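12 de diciembre de 2021
Cuaderno del taller, Cendville

Domingo, y yo aquí con el café y la mesa larga por fin despejada de papeles. Quería dejar escrito lo del cesto antes de que se me olvide, porque Anderson vuelve mañana y me va a preguntar (con toda la razón) por qué le he cambiado de sitio las meriendas.

Empiezo por el principio, que si no me lío. Desde agosto el cesto gris de rejilla ha sido el cajón de sastre de la casa: paquetitos para picar, trapos, cosas pequeñas que alguien deja «un momentito» y que se quedan a vivir. Yo le tengo cariño, pesa poco y por los agujeros se adivina lo que hay dentro, pero ya no cumplía ninguna función. El viernes Fiona Baird metió la mano buscando un paquete y sacó un trapo, y se rio muchísimo, y ahí me dije que de esta semana no pasaba.

Lo que hemos probado es bien sencillo. El cesto a la izquierda de la mesa, lo que se come en el centro, a la vista, y lo demás se decide después. El aparatito blanco se queda de pie contra la pared, donde siempre; Fiona quería llevárselo a la estantería de Deradeo y le pedí que no, que ahí no molesta y ya tengo la costumbre de buscarlo con la mirada.

Pedí también presupuesto a Godoy para una balda estrecha de 600 mm, que cabría justo encima de la mesa. Me contestaron muy amables, como siempre, pero de momento lo dejo en espera. Prefiero ver si con el cesto bien llevado nos basta. La otra opción era la cajonera de Drovari, 68 euros, y reconozco que me tienta, aunque me conozco: cajón que tengo, cajón que lleno.

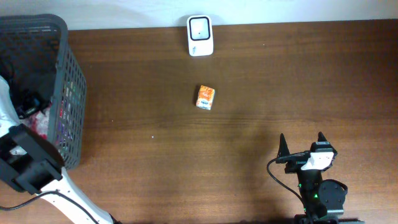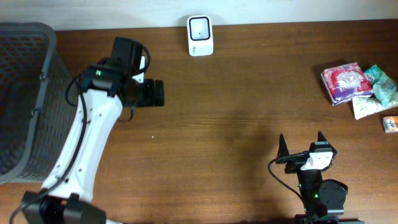
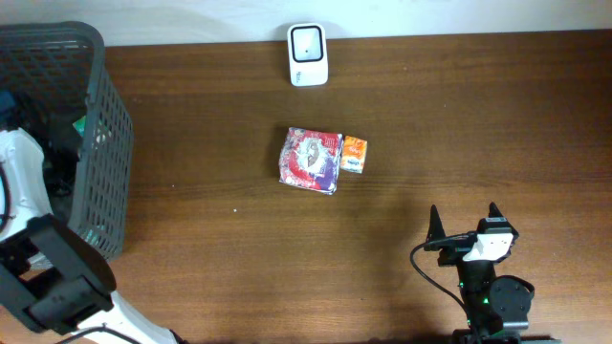
Vuelvo a lo de los trapos, que es donde no nos ponemos de acuerdo. Anderson dice que la tela y la comida no deben compartir cesto, y yo en el fondo pienso lo mismo, pero entonces hacen falta 2 cestos y el segundo no sé dónde ponerlo sin comerme el sitio de cortar. Fiona propone colgarlo del lateral de la mesa con un par de ganchos. Me parece una idea preciosa y me da miedo la rodilla de todo el que se siente en esa esquina.

De paso he repasado la madera con un paño y un poquito de aceite en la esquina que estaba más castigada (¡qué alegría ver otra vez la veta!). Queda pendiente la parte de atrás, junto a la pared, que siempre se me resiste porque me da pereza mover las cosas.

Para mañana: preguntar a Anderson si le parece bien el reparto, medir el lateral para los ganchos, contestar a Godoy aunque sea para darles las gracias. Y comprar café, que he acabado el bote.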